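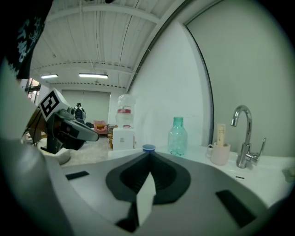
Teófilo Cárdenas
TV Columnist
August 11, 2018

I was two spoonfuls into a bowl of cereal when I found out Hikberg was coming back. My sister texted me a single word in all caps, I can't print it here, and I knew right away what she meant. We've been waiting on this show since it went off the air with the ferry halfway across the fjord and Inspector Galanis still locked in the engine room (I yelled at the TV, my neighbor knocked on the wall).

If you never watched it, you've got 47 episodes ahead of you and I'm jealous. It started out as a plain old murder show in a cold little town. Then somewhere in the second season the writers decided the town itself was lying to everybody, and it got so much stranger and so much better. The mayor's dinner party! The thing with the church bells! I've watched that dinner party more times than I've watched my own wedding video.

The new season is going to Prilden, the streaming service that picked up the rights in April, and that's the part I have mixed feelings about. I already pay for Cikomo, mostly for the baking shows, and I swore I wouldn't add another one. I lasted until lunch. The first 2 episodes of the new run land together and after that it's one a week, which I love. I know people like to swallow a whole season in a weekend. I'm one of them, and I can never remember a thing by the next month. Hikberg was made for a week of arguing with your sister on the phone.

Most of the old cast signed on. The big missing name is the harbor master, and I'm going to need a really good explanation for that, because his last scene had him walking out on Galanis with the only copy of the ledger. You can't just drop the ledger. I sat through a whole season about that ledger.

I did rewatch the finale last night to get ready, and it holds up – the fog looks a little cheap, but the last ten minutes still had me sitting on the floor in front of the couch. My sister is driving over for the premiere with her dog and a tray of enchiladas. She thinks the priest did it. She's thought the priest did it since episode three, and she's bringing notes.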